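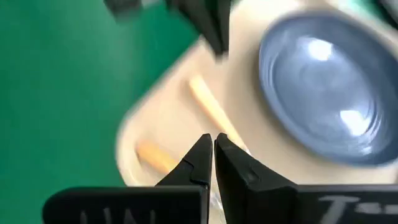 Trays only make people lazy, a reader in Sostley wrote to me in April, after I had said a few kind words about the habit of laying supper out on one. You load the thing up, she said, carry it through, and then it sits on the sofa arm until breakfast with the bowl still in it.

I have been turning that over, and I think she is half right. My own complaint is with the people who sell them. The Etine catalogue for 2022 had 63 trays in it, and the copy would have you believe that a cream one with a rounded lip changes the way you eat. It doesn't. Soup is soup. A blue-grey bowl on a pale tray looks very nice, and a pair of wooden sticks laid beside it looks nicer still, and none of that gets the washing-up done.

Then there is the fashion for the "set". Nekden will sell you tray, bowl and sticks together, as if they had grown on the same tree. I bought one. The bowl is decent and I use it most days. The sticks roll. Tip the tray even slightly on the way through a door and they go off to one side, and you end up walking like someone carrying a full fish tank. A shallow groove would have cured it, but I suppose a groove doesn't photograph well.

Where I part company with my reader is on the laziness. Our old kitchen table had no room for anything but post, and a tray was the only clear surface in the house. You could put a bowl down on it and know it wasn't sitting on the gas bill. I can't see much vice in that — or much virtue either, whatever the lifestyle pages say about mindful suppers.

So keep a tray, by all means, but one will do. Mine before the Nekden came from the bargain shelf at Todorova, had a chip in the corner and lasted longer than the table. I would still be using it if I hadn't left it under a plant pot all winter.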